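Home | Diary | Bridges | Walks | About | Contact

October 19, 2018

I had meant to write this up last night, but I got home from the Trorska footbridge with wet boots and no will to do anything but sit — so it's a morning entry, with coffee. The inspection of the old iron span is finished at last, and I'm happier about it than I've been since June, when we first scraped the paint back at the east bearing and found so much rust packed in behind the plates that I had to go and walk up and down the bank for a bit.

The good news (and I did say it out loud to the river) is that the main trusses are sound. We've lost some thickness in the bottom chord near the drain, and there are 2 hangers I want replaced before winter, but the rest can be cleaned, patched and painted where it stands. I had been dreading a letter telling the town to close it. People take their dogs across that bridge, and their groceries, and it would be a long way around by the road.

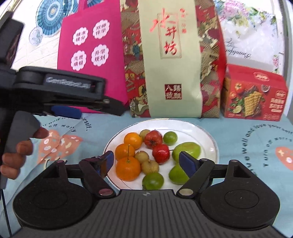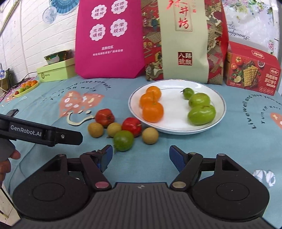
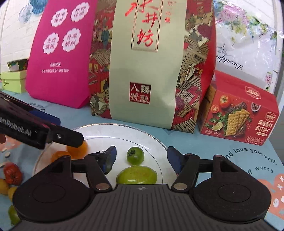

Written by the keeper of this diary, Friday morning

The load rating still has to be run again with the new measurements. I did a first pass by hand, the way I was taught, and got a crowd load of 90 pounds per square foot on the deck, and I'd like the computer to agree with me before I get too fond of that number. Mikuš are pricing the steel repairs and Promon the painting, and between them they want the scaffold up for nearly 700 hours, so there will be some talking to do about who goes first.

I keep thinking about the rivets. They were driven by hand, every one, and most are as tight as the day they went in! I tapped my way along the whole north side with the little hammer and hardly heard a dull one. Next week it's Ciklow and the stone arch, which has a tree growing out of it, and I must remember to buy dry socks.

Recent entries
A slow day at the mill bridge
What the drains were hiding
Paint, and more paint
First look at Trorska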